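Packing and Shipping for Small Sellers – Handout 4: Packages and What They Cost You
Olga Soler
April 8, 2025

Hi all! A few of you asked me to write up what I rambled through last time, so these are my notes, cleaned up a bit. Bring them with you, because we'll use the worksheet numbers again.

First, size. Most new sellers pick a package by asking "does it fit?" and stop there. I did that for my whole first year (tea towels, mostly) and I paid for a lot of air. Carriers charge by weight or by space, whichever comes out higher, so a light thing in a big box gets billed like a heavy thing. 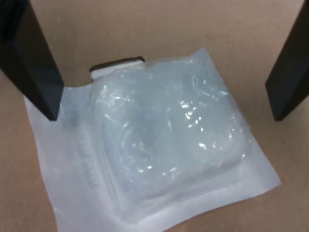

Take our pretend order from the Nartey worksheet: 100 scarves, going out one at a time. If going flat saves you 2 dollars a scarf, that's 200 dollars, and you still haven't touched your prices. Do the same sum for your own best seller before we meet again. Please use a real scale – guessing is how I ended up with a drawer full of underpaid labels.

Next, sorting. Pack in batches and sort as you go, and decide where each kind of order lands before you tape anything. The three blue plastic bins here would do me nicely: one for local, one for out of state, one for anything with a customs form. I'd put the fussy pile closest to the door so I can't forget it. Masking tape labels are fine, and yes, I still mix them up when I'm tired.

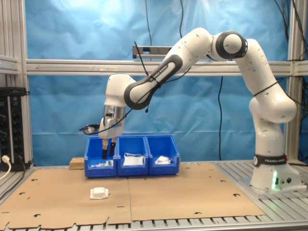
Then cushioning, everyone's favorite! Paper is good for filling gaps, bubble wrap is good for hard knocks, and cardboard sheets are what you want for anything that must not bend. Prints, patterns and greeting cards all need one. Cut it a little bigger than the item so the corners of the cardboard take the beating. 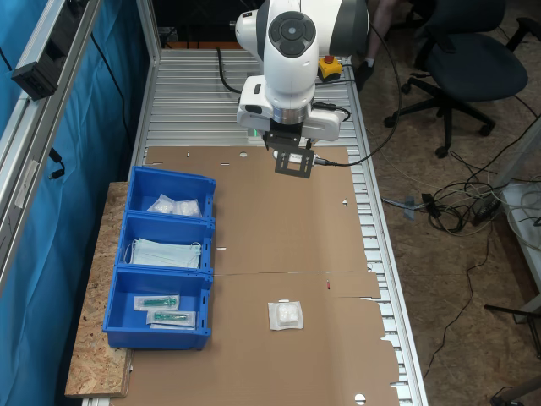
Fig. 3. Cardboard sheet on a slatted table, under the arm.

Last, keeping records. Hineleck, the shop in our case study, sent 2,725 parcels and wrote down every return with a reason next to it. Copy that habit. Five columns will do: date, item, package used, postage, what went wrong. 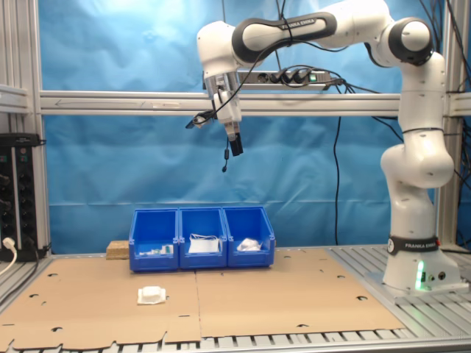 When you fill in the last column, be blunt. "Corner crushed" helps you later and "damaged" doesn't. For next time, read the Beltano price sheet and bring one package you've received that was packed badly (I have plenty to lend if your mail has been too good to you).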